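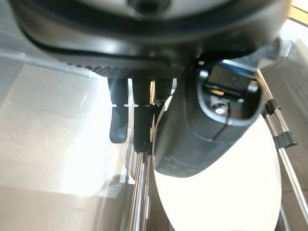 A white round plate, with company.

TRASTANLEY TO RENT OUT ITS DISHES, ONE WHITE PLATE AT A TIME

November — Trastanley, the tableware rental house on Chávez Street, will open its plain white plate collection to private households this month. Until now the plates have gone only to banquet halls and caterers, where they spent their evenings under chicken.

The collection, called Damuser, consists of 2,000 round white plates. There is no gold rim. There is no leaf motif. The company spent nine months choosing the white and would prefer that customers not ask about the runners-up, which are still in the stockroom and still a sore subject.

Households can rent as few as 9 plates for a single evening. Trastanley arrived at that minimum after looking over 674 inquiries from people who own eight matching plates and had invited one guest too many. Orders may be picked up after 3 p.m. and returned by noon the next day, scraped but unwashed.

"We have washed a great many plates and we are good at it," the company said in a statement. "Customers keep offering to do it for us. Please scrape them and go to bed."

The first 600 plates are set aside for November dinners, a season in which Trastanley has historically received its most emotional phone calls. Plates travel in padded crates, stacked with felt between them. A broken plate is charged at replacement cost. A chipped plate is also charged at replacement cost, including when it has been returned to the middle of the stack with the chip facing the wall of the crate.

A matching serving platter, the Zevetti, will join the collection in the spring. It is oval, after lengthy discussion, and also white.

Reservations are taken at the Chávez Street counter or by phone during business hours. Gravy boats are not available at this time — the company is aware of the demand.

About Trastanley
Trastanley rents plates, bowls, glassware and folding tables for events of all sizes. It does not rent chairs.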